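29 December 2006

Moisture checks on the Trondska floor paint, continued. Panel set B, 54 panels, all second coat. Room at 2 degrees under setpoint overnight; heater reset by Ljubica before the first weighing.

Blank panel 373 g, unchanged from July.

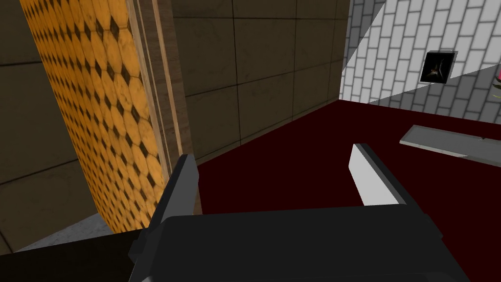

Adhesion is still the weak point on the pigmented batches. Pull values drop as the red oxide goes up, and Hiyori wants the next trial area in the same dark maroon as the floor under the light gray bar, so the oxide stays high. Will try less thinner first.

Cross-hatch on B-11 to B-20 — clean edges except B-14, flaking at two corners. Repeat B-14 from the retained can.

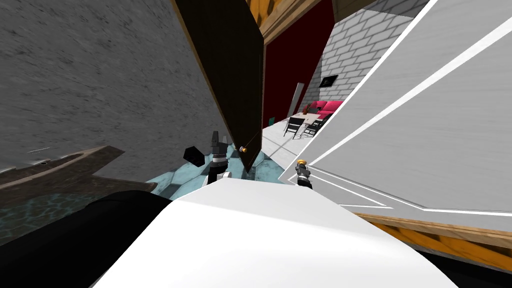

If the repeat flakes too, discard the can and draw from lot 2186. Agustina has the lot sheet. Scale needs recalibrating before set C.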